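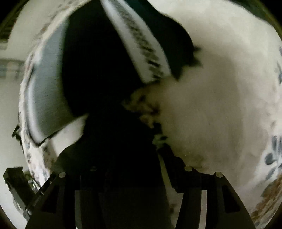

Progress report 2 – Zurnari team, household tasks project

What we did
Collecting demos with the hand-held gripper for our Kofler arm. Two kinds of task so far, dishes and bedding. 163 demos recorded, 63 of them dishes. Everything gets cut and labeled on Monday in the Jevia lab.

Dishes
White glaze is hard. Glare, and the rim gets lost when the camera is close. Food residue helps a bit – gives the tracker somthing to hold on to. Slow approach, fingers open, then close on the rim.

Bedding
Fleece with a big print tracks well when we move slow. Plain dark cloth next to it, not so much. Fast moves blur everything.

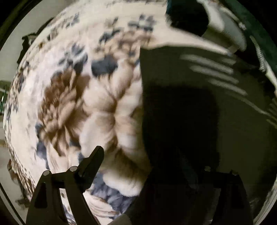 So we set a speed limit for the next round and threw out 4 demos that were too smeared to label. Still need a fix for dark fabric, maybe a lamp from the side.

To do
Re-record the bad ones. Check finger bolts before evry session. Train first policy before the Trirnham meet. Write up the labeling rules, they are still only on the whiteboard.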